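FOR IMMEDIATE RELEASE
2020-03-14

Stitthorpe Buyers' League Questions "Renovated" Price Premium, Asks Damico to Show Its Work

STITTHORPE – The Stitthorpe Buyers' League said today that it has seen no good evidence for the claim, repeated in local home ads since last June, that a remodeled kitchen "returns its full cost and more" at resale. The League is asking Damico Residential, the seller that uses the line most often, to publish the sales figures behind it or take it out of its listings.

The claim appears in Damico's printed brochure, on its yard signs and in the mortgage packet it hands to first-time buyers. It carries no footnote in any of them. 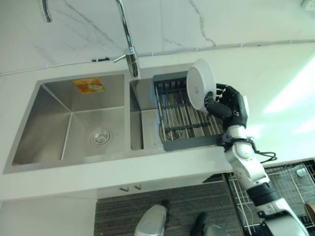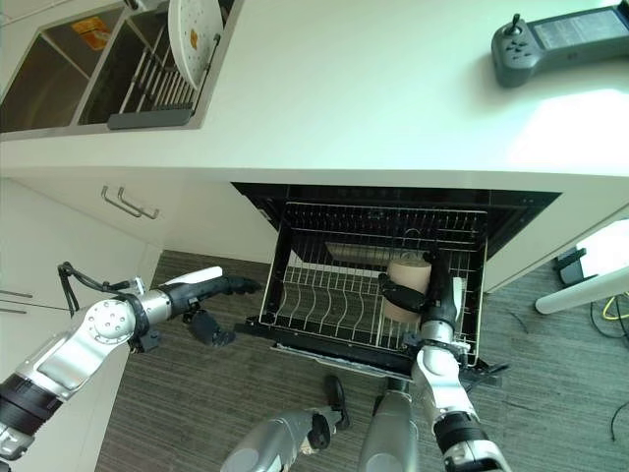

What the ads say

Damico buys older houses in and near Stitthorpe, replaces the kitchen and sometimes a bathroom, and puts the houses back on the market. There is nothing wrong with that business. Plenty of people would sooner pay for a finished kitchen than live through the work of getting one.

The League's complaint is with the arithmetic. The brochure tells buyers that the higher asking price on a Damico house is "already covered" by the value of the remodel. It then invites them to borrow against that value. A buyer who takes the brochure at its word could end up carrying a larger loan on the strength of a number that has never been shown to anyone outside the company.

"I asked where the figure came from and was told it was well known," said Leonie Hapeta, who chairs the League. "I've worked in property tax appeals for most of my adult life and it isn't well known to me. I asked again in writing. I got a brochure back, the same brochure I was asking about."

What the League looked at

Over the winter, League members went through county sale records for houses in the Holloway section, where most of Damico's remodels are. They found 18 sales of houses that had been advertised with a new kitchen. To compare, they pulled 18 sales of houses of similar age and floor area that were advertised with no kitchen work at all.

The remodeled houses did sell for more. The League wants to be plain about that. Buyers in Holloway paid a higher price for a house with a new kitchen, and they also tended to close faster.

Where building permits listed a project cost, the League set that cost next to the difference in price. The cost was on file for 17 of the remodeled houses. In only 3 of them was the gap in price larger than the cost stated on the permit. In the rest the remodel brought back part of what was spent, and in a few cases a small part.

The League does not claim that this settles the question. The group of houses is small and comes from one section of one town. Permit costs are often lowballed, which would make remodels look like a better deal than they are. Some of the houses had new roofs or furnaces as well, and the records do not always say so, which muddies the comparison in ways that are hard to sort out from a desk. A house on a corner lot near the school will sell well with almost any kitchen.

"It's a rough look, and we'd be glad to be corrected by somebody with better numbers," Hapeta said. "Damico should have better numbers. They know what they paid for each house, what they spent on it and what it sold for. That's three columns in a spreadsheet."

The Grilis report

When pressed, Damico has pointed to a report by Grilis, a marketing firm, which is described on the company's website as an "independent study of kitchen value." The League obtained a copy.

The report is a survey. Homeowners who had recently paid for a new kitchen were asked how much they believed it had added to the value of their home. They believed it had added a great deal. The report contains no sale prices and no appraisals. It does not say how the homeowners were chosen, apart from a note that they were "engaged customers," and it does not say customers of whom.

Asking people whether the large amount of money they just spent was well spent is a poor way to find out. It may tell a seller something about mood. It tells a buyer nothing about what the next buyer will pay.

The report also treats every kind of kitchen work as one thing. A coat of paint and a new faucet go into the same total as moved plumbing and all new cabinets. Anyone who has paid for both will know they are very different bills.

"Value" and value

Clyde Lindgren, a retired appraiser who read the League's findings before release, said he would be surprised if the full-return claim held up anywhere for long.

"A kitchen gets old from the day it goes in," Lindgren said. "When I did appraisals I'd see a house where they'd spent a fortune, beautiful job, and the comparable sales on the street just weren't there to support it. The street sets the ceiling. You can't put a kitchen in that lifts the street."

Lindgren also had doubts about parts of the League's own method. He would have preferred to see pairs of houses matched by block, and he thinks the comparison group includes a couple of estate sales that probably went cheap for other reasons. Taking those out would narrow the gap in price and make the remodels look worse still, he said, but he would want to see it done before he put his name to it. The League has agreed to rerun the comparison that way and will post the result whichever direction it goes.

What buyers should ask

The League suggests that anyone looking at a newly remodeled house in Stitthorpe ask the seller for the following before making an offer:

The permit history, including the final inspection. If plumbing or wiring was moved and there is no permit, find out why.

A list of what was replaced and what was left. New counters can sit on old cabinets, and a new faucet can be hooked up to old supply lines. Look under the sink and run the water while you are down there.

The names of the contractors, and whether any warranty passes to the buyer. Several of the warranties the League read end at the first resale, which in the case of a flipped house means they end before the buyer moves in.

The price the seller paid. This is public record and the county clerk will look it up at no charge.

An appraisal ordered by the buyer's own lender. An estimate of value printed by the seller is an ad.

Buyers should also be wary of the phrase "move-in ready." It has no legal meaning in this state and League members have seen it used on a house with no working heat.

What the League is asking for

The League has sent Damico a letter asking the company to publish purchase price, remodel cost and sale price for each house it has sold in Holloway, with addresses removed if it prefers. It has also asked the company to stop calling the Grilis survey a study of value, and to drop the words "already covered" from any material given to people who are applying for a loan.

Damico has replied that it is "proud of the quality of its homes." Quality was not the subject of the letter. The League has no reason to think the work is bad and has made no such claim.

The company has also said that publishing its costs would help competitors. That may be so. It remains free to keep its costs private and stop making promises that depend on them.

If the figures come out and show that Damico's kitchens do pay for themselves, the League will say so in a release of the same length as this one and send it to the same list. Hapeta said she is not holding her breath.

The League's house-by-house tables, the permit records it used and a copy of its letter can be read at the front desk of the Stitthorpe Public Library. Copies are available at the library's usual charge per page. The Grilis survey is not included, as the firm has refused permission to reproduce it.

About the Stitthorpe Buyers' League

The Stitthorpe Buyers' League is a membership group for people buying homes in Stitthorpe and the surrounding townships. It takes no money from builders, lenders, real estate agents or contractors, and it does not recommend any of them. Membership is open to renters.

Media contact: Leonie Hapeta, Chair, Stitthorpe Buyers' League. Reporters who want to check the tables against the county records are welcome to call ahead, and a member will walk them through the files.

###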